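Tuvatton sim notebook, bimanual handover
December 15, 2022

Picking up from where the last entry stopped, with the planner timing out on every third handover and me blaming the collision checker. It wasn't the collision checker! The checker was fine. The trouble was in how we seed the inverse kinematics for the receiving arm.

What we were doing: take the handover pose, ask the solver for a joint solution, pass that to the planner as the goal. The solver starts from a random seed, so half the time it came back with an elbow-down answer that is perfectly legal and a very long way from where the arm already is. The planner then had to find a path all the way round, and with the other arm sitting in the middle of the workspace it often ran out of time. I plotted joint distance from start to goal against planning time and it's almost a straight line, which made me laugh out loud because I'd been staring at voxel sizes for two days.

The fix is tiny. Seed from the current joint state first, then from five small perturbations of it, keep whichever solution is nearest, and only fall back to random seeds if all of those fail. Ran the standard batch of 200 handovers with the old seeding and then with the new one, same object poses, same random stream for everything else.

Old seeding: 145 planned inside the limit.
New seeding: every one of them planned inside the limit.

I didn't believe the second number so I ran it again with a different stream. Same result. Median planning time has dropped enough that the progress bar is now pointless, I'll take it out.

A planned handover isn't a completed handover, of course, and the execution side still has its own sulks. When the giving arm holds something small and round, the contact solver lets it roll slightly between the fingers during the approach, and the receiving gripper arrives at where the object was supposed to be. Gunn (our pose tracker, for anyone reading this from the Iscombe side) does notice the tilt. We just don't use what it says after the plan is made. So the next job is to let the last stretch of the approach be corrected from the tracked pose, with the planned path kept up to the standoff point and a plain Cartesian servo from there.

Had a first go at that this afternoon. Servo gain too high to begin with and the receiving arm shivered like a wet dog. Halved it, then halved it again, and now the approach is smooth enough to watch with pleasure.
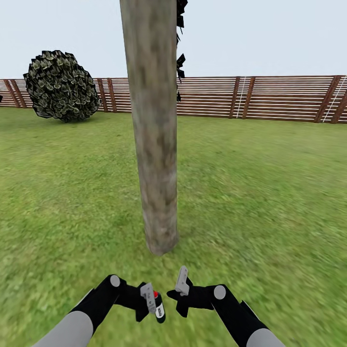
The outdoor backgrounds are staying on for all the tracker runs. I was a bit sniffy about them when Tremlow went in (Tremlow being the scene randomiser, config lives next to the launch file) but they've already earned their keep. Gunn was trained mostly against plain grey and it treats strong stripes as object edges, so slatted fences are nasty for it in a very useful way. Big tree trunks are less of a problem. Grass is easy. I've asked for fences to be drawn more often, weight changed in the config, and the old weight is left in a comment.

One thing to watch: Tremlow picks a new background on reset but the lighting only changes on a full reload. So a batch of resets gives you lots of backgrounds and a single lighting setup. Not wrong, but I'd assumed otherwise and so the lighting spread in the February set is probably thinner than the label says. Check before anyone compares against it.

Also found that episode 216 in the old log has the left and right arm names swapped. Only that one as far as I can see. Marked it as skip.

Still to do:
- merge the seeding change, with a test for the fallback branch
- log tracked tilt at the standoff point and again at contact
- try the servo with tracker delay switched on (at the moment it gets poses instantly, which is cheating)
- finger friction: read what value we use, it looks like a default
- take out progress bar

Delay is the one I'm itching to try. If the servo copes with a realistic lag at this gain then we can stop tuning in perfect conditions. Branch is pushed, batch script takes the seed mode as its first argument.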